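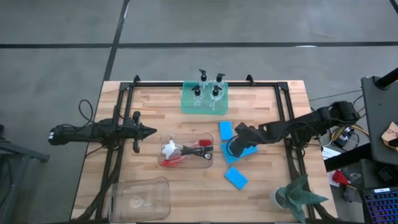

Butcher-block tabletops are back in demand.

Timber supplier Vosmont will add a second shift at its Pristby mill in August, after a jump in orders for solid wood benchtops and tables.

The company said on Tuesday it had filled 1,058 orders in the year to June, up from 700 the year before. Most were for kitchens, with the rest going to schools and small workshops.

Mill manager Karim Chamoun said 16 new jobs would be advertised this week, including four apprenticeships. The new shift will run from 3 pm to 11 pm on weekdays.

Neighbours have raised concerns about noise and truck traffic on Borbély Road. Dénes Balogh, who lives across from the yard, said he wanted deliveries stopped by 6 pm. Vosmont said it was looking at a later finish of 7 pm.

The council received 166 submissions on the longer hours and approved them for a 12-month trial.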